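Usuga bedroom set — read me first

Hello! I'm Nesrin, and this is the folder that goes with the hand-held gripper I put together on a bench at the Naltthorpe shared workshop. Kaan Aksoy did most of the printing, I did the wiring and the swearing. We finished it in March.

What's in the folder
clips/ — 14 recordings, all made on beds
notes.txt — my scribbles per clip, spelling not guaranteed
parts.txt — screws, pins and pad strips, with the sizes we ended up using

How it was recorded
You hold the gripper, squeeze, and the camera on it records. Clips are saved at 20 frames a second. The job is always the same: clothes and other soft things on a bed, to be picked up and put in a pile. I dropped 3 clips where the card filled up halfway through (my fault — I'd left old tests on it).

Known problems
Quick wrist turns smear the picture. I've left those bits in, so filter them yourself if you need sharp edges.
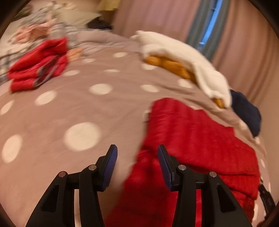 Fingers open over the spotty sheet, red cloth on the right, toy goose beyond. Some motion blur.

Still to do
Fix the clip numbering, and swap the left pad before Kadir borrows the gripper for his own flat.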